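# Hendent (marked-target placement)

**Hendent** is a method for training a robot arm to put objects inside a target that a person draws by hand, with no coordinates typed in.
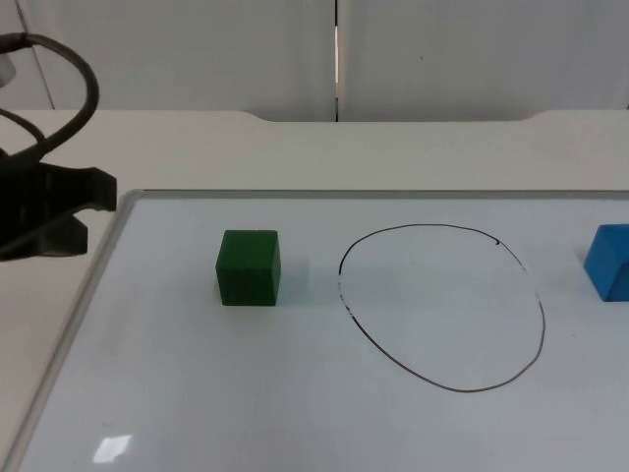

*Marked-target workspace: green cube, hand-drawn oval, blue block at right.*

It was worked out by Kiyoshi Sakai and Clotilde Poulain at the Sirkness lab in Bragança. First written up in June, revised note dated 25/12/2019. The name also covers the small set of recordings used to train it.

## Background

Most pick-and-place setups of the period used a fixed goal. A printed tag, a tray, a taped square. Good for repeat work, less good when the goal moves between trials. Sakai wanted a goal that could be wiped off and redrawn in seconds — hence the whiteboard and marker. Poulain's earlier work was on sketch reading, and the outline finder comes mostly from that.

An older Sirkness project, Prultix, had tried the same job with colored paper shapes. It worked on the shapes it had been trained on. Swap a circle for a long, lopsided one and the arm aimed for the spot where the circle used to be. Prultix was dropped, but its scoring script was kept and is still used for Hendent.

## Task

One object to move, one closed outline, often one more object that should be left alone. The arm has to grasp the first object, lift, carry, lower, release inside the line. Blocks are the usual objects. Color is how the object is named in the instruction ("green block in the oval").

Outlines are drawn freehand and are not cleaned up. Gaps, faded strokes, a hook where the pen started and finished — all allowed. The authors treat this as part of the problem. A perfect ellipse is easy to find with standard tools, a real pen line is not.

Rules for a trial:

- The outline is empty at the start.
- The object starts outside the line, on the board.
- The second object, if present, may stand on any side of the outline.
- Old marks are wiped, smudges can stay.

## Method

Two parts, trained seperately.

**Outline finder.** Takes a still from a fixed camera and gives back a filled region. Broken strokes are bridged if the gap is short compared with the whole outline. Longer gaps are left open and the trial is refused. Glare on the board was an early source of false regions; the fix was to throw out any bright patch with no dark line around it.

**Motion policy.** Learned from recorded demonstrations, with a person steering the arm. Input is the camera view plus the filled region, output is a short run of gripper moves. A new run is asked for before the old one ends, so the arm can correct on the way. No depth sensor. Height over the board is learned from the demonstrations only, and this shows in the results (see below).

The finder runs once, before the arm moves. After that the region is frozen. Reason given is simple: the gripper covers part of the line during the carry, and a live finder kept shrinking the target.

## Results

Test set of 99 trials, outlines not seen in training. A trial counts as full if the whole base of the object sits within the line, partial if the base touches or crosses it.

| Outcome | Trials |
|---|---|
| Full | 61 |
| Partial or missed | 38 |

Most partial placements fell short, on the near side of the outline as seen from the arm. Sakai put this down to early release: gripper opens a little too high, block tips back. Poulain disagreed and blamed the frozen region, which takes in part of the pen stroke's width. The revised note prints both views and doesn't settle it.

A smaller run of 40 trials compared outlines with and without a second block next to them. Placement was worse with the block there, mainly when it stood on the far side. The policy seemed to keep its distance even when there was plenty of room. In 2 of those trials the arm picked up the wrong block.

## Limits

- Flat targets only. A tilted board was tried once and given up.
- One outline at a time. With several on the board the finder takes the largest, whatever the instruction says.
- Dark marker on a pale board. Red ink was read poorly, yellow not at all.
- Camera must not move between training and use. Even a small bump means new calibration.

## Later use

The outline finder has had more use than the motion policy. Sirkness reused it for a sorting bench where staff draw a zone and the arm clears everything out of it — the reverse of the original task. The policy was retrained for that from scratch. A version for two arms was planned, and Poulain drafted the turn-taking rules for it, but no results have been publshed.

## See also

- Prultix
- Learning from demonstration
- Goal-conditioned policy
- Sketch recognition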